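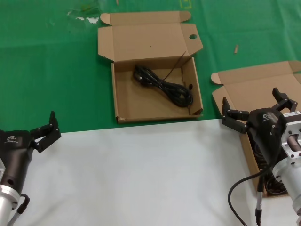
Boxing Up Your Spare Cables (Part 3 of the workbench guide)

By Jade Fehr
29 July 2024
4 min read

OK, you've sorted your cables and thrown out the dead ones. Now they get boxes! I use small brown corrugated mailers with a fold-back lid, because they stack and I can write on them. If you bought the Zesard ones I mentioned in Part 2, they come flat and you'll need to fold them first (go back and do that now, I'll wait).

Before you start

Cover the table. I like a green cloth for this since black cable shows up so well on it. Pull it flat and clamp it along the back edge, or it'll creep toward you every time you slide a box.

1. Set an open box on the cloth with the lid folded all the way back, lying flat behind it. Leave the side flaps and tuck tabs sticking out for now.

2. Find both ends of the cable and run it through your fingers. Any kinks, let them relax a bit before you go on.

3. Coil it. For thin cable I make a figure eight, over two fingers and back, over and back. Thicker stuff gets plain round loops about as wide as the box floor. Don't pull tight!

4. Leave a short tail free at the end. You'll want something to grab later.

5. Lower the coil into the box and let it settle on the bottom. If it springs up over the walls, take it out and make smaller loops.
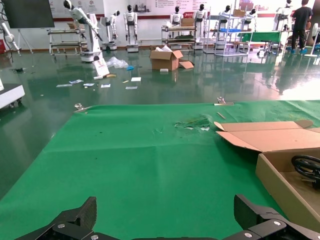 Box open on the right side of the mat, coiled cable inside, clamps along the far edge.

6. Tuck the tail in, fold the side flaps, then bring the lid over and push the tabs home.

7. Write the length and the connector type on the front wall. I do it in marker, big, and again on one end.

Note: One cable per box. I know it feels wasteful. I tried doubling up at the Prurndale shop and spent a whole evening picking two cords apart.

Caution: Don't cut tape or trim cardboard on the cloth. A rip grows once it starts, and loose scraps find their way into the boxes. Use a board for cutting.

Caution: Never box a cable that's warm from use. Unplug it, go have a coffee, come back.

Part 4 is shelves and labels, and it should be up in August.

Comments

Manon Wong
The figure eight thing is so much better than what I was doing. Does it work for flat cable too?

Jade Fehr
Manon, not really, it wants to twist. Big round loops for flat.

Karine Vachon
My tabs keep tearing when I close the lid. Am I pushing too hard?

Ermira Jurić
Karine, crease them first with your thumbnail. Fixed it for me.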